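# How a Side Table Stays Up

A side table is a small table that stands next to a chair or a bed. It holds things you want close by, like a book or a glass of water. It looks simple, but someone had to work out how to keep it from falling over.

Every object has a balance point. If you push a table, it starts to lean. When its balance point moves out past its feet, the table tips. So the farther apart the feet are, the harder it is to knock the table down. 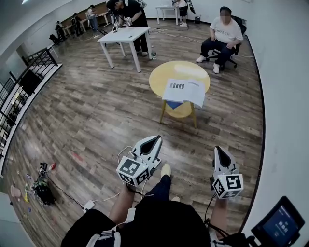
Legs on a small table can go straight down or spread out. Straight legs are easier to make. Spread legs take up more floor, but they make the table steadier. The round yellow table has slim wooden legs that lean outward, so its feet are wider apart than the tops of its legs. It also has a lower shelf. Heavy books are best kept on a low shelf like that - weight near the floor helps a table stand firm.

You can test this at home. Stand a paper cup on its wide end and tap it gently near the top. Now turn it over, stand it on its narrow end and tap it again. The cup tips more easily when its base is small. Try it again with 3 coins inside the cup, lying flat at the bottom, and see how hard you have to tap.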